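Förderprogramm für Holzoberflächen in Schulmensen startet

22.08.2026 - Der Zweckverband Flustell hat die Richtlinie für ein neues Förderprogramm veröffentlicht. Bezuschusst wird die Aufarbeitung vorhandener Holztische in Schulmensen und Ganztagsräumen. Insgesamt stehen 24 Zuschüsse zu je 2.000 Euro zur Verfügung. 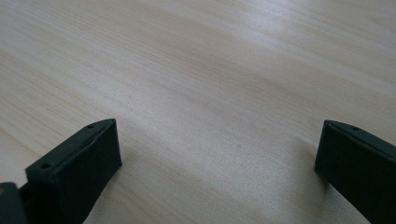 Helle Tischfläche mit feiner Holzmaserung.

Antragsberechtigt sind kommunale und freie Schulträger im Verbandsgebiet. Gefördert werden das Abschleifen und die Neubehandlung der Tischplatten sowie der Austausch beschädigter Kanten. Die Neuanschaffung von Mobiliar ist ausgeschlossen. Der Eigenanteil der Träger beträgt mindestens 600 Euro je Vorhaben und kann nicht durch Arbeitsleistungen ersetzt werden.

»Viele Träger haben in den vergangenen Jahren ganze Einrichtungen ersetzt, obwohl die Substanz der Tische in Ordnung war«, erklärte Verbandsvorsteherin Defne Kahraman. Mit dem Programm solle die Instandsetzung wieder zum Regelfall werden.

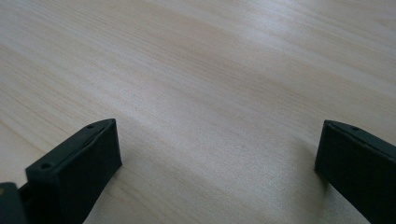 Die fachliche Prüfung der Anträge übernimmt das Büro Giltska unter der Leitung von Tarık Kozan. Den Unterlagen sind ein Kostenvoranschlag eines Fachbetriebs und eine Aufstellung der betroffenen Möbel beizufügen. Bereits begonnene Maßnahmen werden nicht berücksichtigt. Über die Bewilligung wird in der Reihenfolge des Eingangs entschieden - maßgeblich ist der Tag, an dem der Antrag vollständig vorliegt. Die Bearbeitungszeit beträgt in der Regel acht Wochen.

Antragsformulare sind bei der Geschäftsstelle des Zweckverbands erhältlich.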